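Jallari reopens formalwear room with revised display and fitting layout

Jallari, the formalwear rental and alterations shop on Walska Street, has reopened its ground-floor display room after work on the hanging rails, backdrop and torso forms. The room was closed for most of March. Rentals continued from the side counter during that period, and no orders were moved to other shops.

The main change is in how sample jackets are shown. The old wall rails, which held jackets side by side on flat hangers, have been taken down. Samples are now dressed on torso forms, each with a shirt underneath, so that customers can judge lapel width and collar height before asking for a size. Stock for rental has gone to the rear storeroom and is brought out on request.

"A jacket on a flat hanger tells you the color and very little else," said Hanne Honkanen, who manages the shop. "The collar collapses and the front panels fall straight down. We were taking out 5 or 6 jackets for each fitting. Now we take out two."

The backdrop behind the forms is dark, and foam letters have been fixed to it. Black jackets were tested against a pale panel first, but Honkanen said the color of the panel made it hard to compare one black cloth with another under the shop lights.

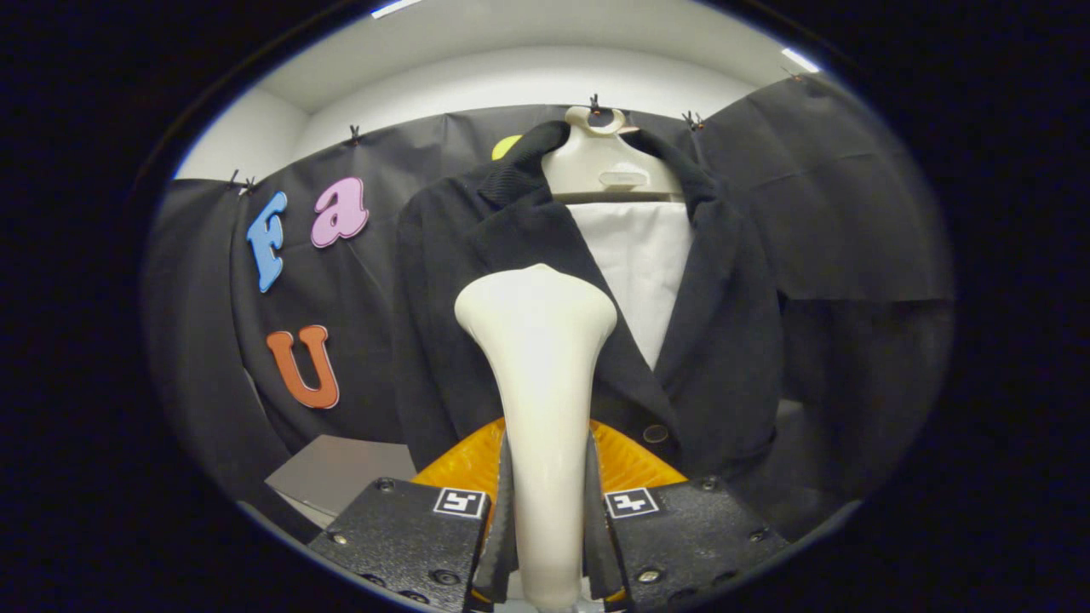
A black jacket over a white shirt on a torso form at Jallari, with foam letters on the backdrop.

Gediminas Kivi, who does the alterations, set the dressing rules for the room. Jackets are steamed on the form, left to hang overnight and checked at the shoulder seam in the morning. Shirts are changed every two weeks. A form that is too narrow for the jacket is padded at the chest, never pinned at the back, as pins pull the side seam forward and give a false line at the front.

The shop has 163 jackets in its rental stock. Eight were withdrawn during the closure for worn linings or shine at the elbow, and these will be relined or sold as seconds. Sizes at the larger end of the range remain limited. Customers who need them are asked to book a fitting before paying a deposit.

The fitting area has also been moved. It was next to the entrance and is now at the back of the room, beside the storeroom door. Fittings start at 10 a.m., and the last one is at 5 p.m. The charge for shortening sleeves on a rented jacket is unchanged – it is included in the rental price if the work is ordered at the first fitting.

Latrice Ostrowski, who rents jackets for the Huttunen choir each spring, said the new arrangement made it easier to match a group. "We need the same lapel on everyone. Before, I had to lay them out on the floor," she said.

Work on the front window is still to be done. Honkanen said the present window display will stay in place until the new glass has been fitted.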